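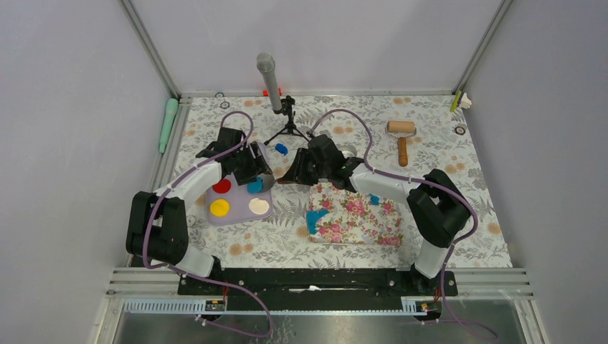 3 散点式蕨叶花样的构成与辨识

3.1 从“满地”到“散点”

做印花研究的人多半有过这样的经验:一本样册翻到后面,花朵记得清清楚楚,叶子却一片也想不起来。上一节讨论了花头在家用台面印花中的主导地位,本节把目光移到叶子上,尤其是蕨类叶形。我们认为这是整批材料里最有意思的部分。蕨叶没有花头那样的中心,轮廓细碎,方向感却极强,只要稍稍转动一个角度,整幅图案的走势就跟着变了。画得好的蕨叶,能让一块平铺的底子显出风来。

本文把以植物为题材的台面印花按布局分成四类:满地式、缠枝式、边框式和散点式。满地式几乎不留底色,枝叶互相遮叠;缠枝式依靠一条连续的主茎贯穿画面;边框式把植物集中在四周,中间留空;散点式则把单株或单枝分开摆放,彼此不相接,底色成为图案的一部分。这套分法沿用了Sumathi Reddy早先整理Panicker样册时提出的框架,我们只对散点式的界限作了调整。按她原来的标准,枝与枝之间有细茎相触的一律归入缠枝式,而我们在比对中发现,不少样本里的茎虽然相触,却并不承担引导视线的作用,看上去仍是一枝一枝的。这类样本改归散点式。

图1所见的台面覆盖物可以作为这种布局的日常例子:米白的底,灰色的蕨状叶和细茎,浅橙色的花散落其间。配色克制,花与叶的轻重却分得很明白。

3.2 材料与编目

本节使用的材料以Panicker样册为主体,辅以Kiltard印花厂留存的订货单和Clolondale镇几户人家捐出的旧台布,合计385件。其中以叶为主、以花为辅的有176件,这个数目比我们动手之前预想的大得多,也足以说明“花样”二字在中文里是多么偏心的说法。在这176件当中,可以辨认为蕨状叶的有139件,其余为柳叶、竹叶、橄榄叶以及几种难以归类的羽状叶。

之所以用“蕨状叶”而不用“蕨叶”,是因为印花里的叶子很少忠于某一个物种。画稿人常常把铁线蕨的细柄接在肾蕨的羽片上,再添一点卷曲的嫩尖,结果植物学家看了摇头,纹样研究者看了却要拍手。编目初稿曾试图为每件样本注明所本的植物,后来放弃了,改为只记录三项形态:羽片是对生还是互生,叶轴是直是弯,叶尖是否内卷。这三项在褪色严重的旧布上也大多能看清,两位编目者各自独立登记之后再行核对,分歧主要集中在叶轴的弯直上。一条略带弧度的叶轴,有人记作直,有人记作弯,最后商定凡能在羽片两侧看出疏密差别的都算弯轴。这条规则用起来出奇地顺手,弧线内侧的羽片总是挤一些,画稿人似乎很早就掌握了这个窍门。

订货单的价值也超出预期。Kiltard的跟单员习惯在花样编号后面写几个字的俗名,有的叫“雨后”,有的叫“奶奶的窗台”,还有一款反复出现的“淡的那个”。俗名不能当作分类依据,但它透露了下单的人是怎样记住一块布的。凡是蕨状叶为主的花样,俗名很少提到叶子,多半说的是颜色、天气或者一处地方。反观以玫瑰、牡丹为主的花样,俗名几乎都直接叫花名。叶子在记忆里化成了气氛,这一点和本节开头提到的翻册经验正好吻合。

3.3 灰叶的位置

蕨状叶样本中有一个现象贯穿始终:叶子往往不印绿色。灰、灰蓝、浅褐都很常见,真正的草绿反而集中在早期几页。我们请教过Parkton的一位退休制版师傅,他的解释十分干脆:绿叶配橙花,放在餐桌上抢菜的颜色;灰叶就不抢。他还补充说,灰版容易藏错位,套色时花与叶稍有偏差,灰色的边缘看着像影子,绿色的边缘看着就像印坏了。

这两层理由,一层关乎使用,一层关乎工艺,我们觉得都可信,但也愿意从构图的角度再添一层。灰叶在米白底上形成的对比,介于底色与花色之间。当视线从远处落到台面上,最先跳出来的是花;走近几步,叶形才慢慢显出来;坐下来以后,细茎也看得见了。同一块台面在不同距离上给出不同的图案,层次全靠明度拉开,一共也用不了几块版。对于按版数计价的小厂来说,这真是非常聪明的做法!

需要说明的是,褪色会干扰判断。部分旧台布上的灰叶,翻到折边里面看,原来是偏青的。凡折边可以翻看的样本,我们一律以折边内的颜色为准;不能翻看的,则在编目中加注“现色”。加注的样本没有参与本节关于配色的讨论。

3.4 花的分量

散点式里的花通常很小,朵数也不多,可它们的摆放最费功夫。叶子可以成枝地铺开,花却必须一朵一朵地安置:太匀,看上去像墙纸上的圆点;太乱,又会在接版处露出空洞。Panicker样册中夹着几张画稿的透写纸,上面能看到花的位置被擦去重画的痕迹,叶子却一次画成,几乎没有改动。我们把透写纸叠在成品上对照,发现被移动的花大多是往叶尖的方向挪。挪过之后,花落在叶轴延长线的附近,好像是从叶子指向的地方开出来的。

这种处理有一个讨人喜欢的结果。蕨类本不开花,蕨状叶旁边出现花朵,从植物学上讲毫无道理,可是因为叶尖把视线送到了花上,观者很自然地把两者看成一体。Reddy在给样册写的札记里称之为“借枝”,意思是花借了叶的枝。我们很喜欢这个说法,下文沿用。

“借枝”在橙色小花上用得最多。浅橙与灰的搭配温和,花瓣可以画得很简略,三两笔就能站住;换成深红或者紫色,同样的笔数就显得潦草,必须补上花蕊和瓣脉,版数随之增加。订货单上恰好有一处旁证:同一款花样曾经试过紫花版,跟单员在备注栏里写着“客人说像没画完”,此后便不再出现。一句话的备注,比许多专门的论述都来得生动。

3.5 接版与台面尺寸

散点式花样最怕接版。满地式可以把接缝藏在重叠的枝叶里,散点式四周都是底色,任何一条直线状的空白都会被看见。常见的办法是让一枝蕨状叶斜跨接缝,另一侧再补一截细茎,使空白处呈折线走向。折线比直线难察觉得多,这在裁开的布头上看不出来,铺到长桌上就很明显。

台面尺寸也会影响花样的朝向。圆桌和方桌四面有人落座,叶子若都朝一个方向生长,总有一侧的人看到倒着的植物。Kiltard后期的做法是让相邻两枝的叶轴错开角度,这样从任何一边看过去,都有几枝是正的。早期样本则多为单向,适合靠墙摆放的条案。两种排法在样册里前后衔接,中间隔着若干页过渡性的试样:有些枝条已经转过去了,花却还朝着原来的方向,看起来像在回头。编目时我们给这几页单独起了名字,叫“回头样”,它们未必卖得出去,但对理解散点式如何一步步成形十分宝贵。

Clolondale捐赠的台布中,有一块恰好裁自回头样,四角磨损,中间完好,大概铺在圆桌上用了很久。下一节将以这块台布为起点,讨论磨损部位与花样朝向之间的关系。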